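Taller de Interiorismo Doméstico - Apuntes de la unidad 4
Iluminación del salón y el comedor
Profesora: Ximena Farías

En la unidad anterior vimos la distribución de los muebles. Ahora toca la luz, que conviene decidir antes de pintar y antes de comprar lámparas. Muchos alumnos lo hacen al revés y acaban con un punto de techo en el centro de la habitación y la mesa en otro sitio.

1. Tipos de luz

Luz general. Permite moverse por la habitación sin tropezar. Suele venir del techo, aunque también sirve una lámpara de pie que ilumine hacia arriba si el techo es blanco y no muy alto.

Luz de trabajo. Se coloca donde se lee, se cose o se come. Debe llegar desde un lado o desde arriba, sin que la bombilla quede a la vista de la persona sentada.

Luz de ambiente. Lámparas pequeñas, apliques, tiras en una estantería. Tiene poca intensidad y se enciende sobre todo de noche.

2. Temperatura de color

Se mide en kelvin. Para el salón trabajaremos con 2700 K, un blanco cálido. Las bombillas de 4000 K dan un blanco neutro y quedan mejor en la cocina o el lavadero. No mezclar las dos en la misma habitación, porque las paredes cambian de tono de una esquina a otra.

3. La lámpara sobre la mesa

La parte inferior de la pantalla se coloca a unos palmos del tablero, y en clase usamos 60 cm como medida de partida. Si el comensal más alto no ve la cara del que tiene enfrente, se sube. En mesas largas funcionan mejor 2 lámparas pequeñas que una grande. El diámetro de la pantalla no debe superar la mitad del ancho de la mesa.

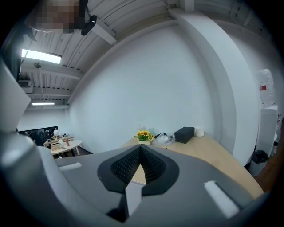

El cable se deja con holgura hasta la prueba final. Renato Bustos lo cortó a medida en su proyecto del curso pasado y tuvo que cambiarlo entero cuando los dueños eligieron otra mesa - más baja que la primera.

4. Cantidad de luz

El dato que importa en la caja es el lumen. Los vatios indican el consumo. Para una lámpara de lectura, 700 lúmenes son suficientes con pantalla clara. Con pantalla oscura o de tela gruesa hay que subir, y conviene probar antes de decidir. Las paredes también cuentan: un verde oscuro absorbe mucha más luz que un crudo.

5. Interruptores

Cada tipo de luz lleva su propio encendido. Si solo se puede poner un regulador, se pone en la luz general. Comprobar que la bombilla sea regulable, ya que algunas parpadean o zumban si no lo son.

Ejercicio para febrero

Dibujar la planta del propio salón a escala 1:50. Marcar ventanas, enchufes y puntos de luz existentes. Proponer los tres tipos de luz con colores distintos e indicar lúmenes y kelvin de cada lámpara. Extensión máxima de la memoria: 2 páginas, sin contar el plano.

Quien no pueda medir su casa puede usar el plano del piso Trornent, que está en la carpeta del curso. Las dudas sobre la escala, a Leandro Alarcón, al terminar la clase.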